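3.2 Small items on the table and the stacked organizer

Cosmetics are awkward things to put away. They are small, they roll, and few of them share a shape. In the interviews held in October, people said most often that they kept such items in one spot and sorted them later. We therefore looked at a plain white table with a stacked organizer in three colors – dark green, yellow and a pinkish red – and a changing set of small items on the surface. 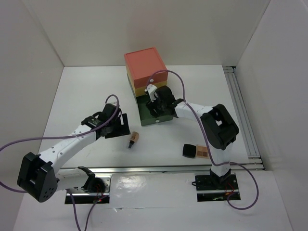

Hilkka Hämäläinen objected at the draft stage that a stack near the back of a table is the last place she would put things used every morning, and that the lower boxes would fill up with items never taken out again. We agree in part. Of the 63 people interviewed, two kept a stack at the back for this reason, as storage for spares.

The harder question is what belongs together. Sorting by use puts lashes with mascara, while sorting by shape puts flat packs in one box and tubes in another. Thierry Pons and Toshiko Oshima sorted the same items separately and disagreed mainly on the flat ones.

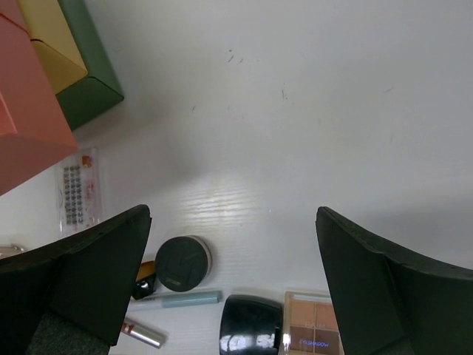
Round compacts were the least disputed group and went into one box under both schemes. Tubes took longer, as labels had to be read before a tube could be placed.

Bottles and sponges raised a different point. Both sorters wanted bottles upright, and both wanted sponges kept apart from anything that might leak.

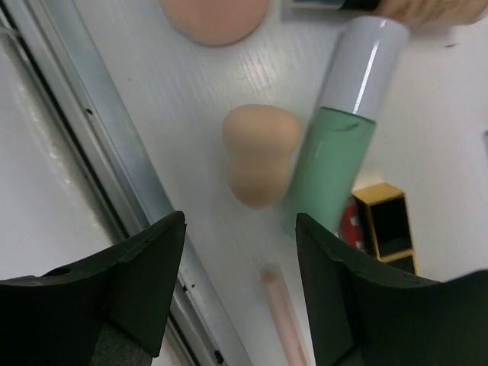
Figure 3. Bottle with white cap and pale green body, next to a beige makeup sponge.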